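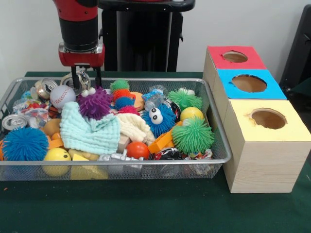 Sorting by capture time only works if every file in the set agrees on what the capture time means, and in Zamani's case they don't. I went through the log you posted on Thursday and the problem is upstream of Plurden. You have two cameras and a phone writing into one import folder, and after import the folder is like that wire mesh basket with the baseball, the cloths and the crushed soda cans all in together: everything is present, and position tells you nothing about order. Plurden then has to rebuild the order from the metadata alone. The phone writes a local time plus an offset. The cameras write a local time and no offset. When the offset is missing, Plurden assumes the time zone of the machine doing the import, and you imported after you got home.

Detailed replies inline.

Zamani wrote:
> After the last trip I imported 108 files from three devices. In the
> timeline view the phone pictures come out two hours away from the
> camera pictures taken at the same spot. I used "Shift capture time"
> on the whole import and now everything is wrong by a different
> amount.

The shift command adds a fixed value to every selected file. It does not look at the device or at the offset field. If you select the whole import, the gap between the phone and the cameras stays exactly as it was and both groups move. Undo it before you do anything else. If the session is closed and undo is gone, the original value is still in the sidecar under the "imported" block, and "Revert metadata to import" will read it back. This works per file and is safe to run on the full set.

> I also see that 18 of the files have a capture time identical to the
> second, and those sort in random order.

That is a separate matter. Those are burst frames. The camera stores whole seconds in the main field and puts the fraction in a second field, which Plurden does not read in the default sort. Go to Preferences, Timeline, and turn on "Use sub-second values." Then rebuild the index for that folder. If the camera does not write the fraction at all, set the secondary sort key to original file name. This holds up until the counter rolls over from 9999 to 0001, so check for that in long sequences.

> Should I just fix the dates on the files themselves with the file
> manager?

No. The file system date changes every time the file is copied, restored or touched by a sync client, and Plurden ignores it whenever an embedded date exists. You would be editing a value that has no effect on the view, and you would lose the one hint that tells you when the card was read.

The order I would do this in:

1. Revert metadata to import for all files.
2. Filter by camera model. You should get three groups.
3. For the two camera groups, use "Set offset" and not "Shift capture time." Enter the offset of the place where the pictures were taken. The clock value is left alone.
4. Leave the phone group as it is.
5. Rebuild the index and look at a place where you used all three devices within a few minutes of each other.

Step 5 will probably show that one of the cameras has drifted. Mine was 29 seconds slow when I checked it in March, and it had been set by hand at the start of the winter. For drift, a shift is the right tool, applied to that one camera group only. To find the value, photograph the phone's clock with each camera, with seconds showing, and compare the reading to the embedded time. Keep that frame with the set so the correction can be checked later.

If you keep a second catalog in Unen, note that older versions drop the offset field when they write back to the file. I tested this on copies with a current build and the field survived, but I have not tested it with raw files, only JPEG. Until someone does, I would open the raw files read-only there.

One open question for the list: when Plurden exports to a flat folder, should the file name template use local time or UTC? At the moment {date} follows the display setting, so the same export run on two machines can give two sets of names. I would prefer a fixed rule, with local time at the place of capture as the default and a separate {date_utc} token. There is an old patch for this that no longer applies cleanly. I can rebase it if there is interest.

Azra Kadrić

Lists > plurden-users > Metadata and import > Re: capture times wrong after shift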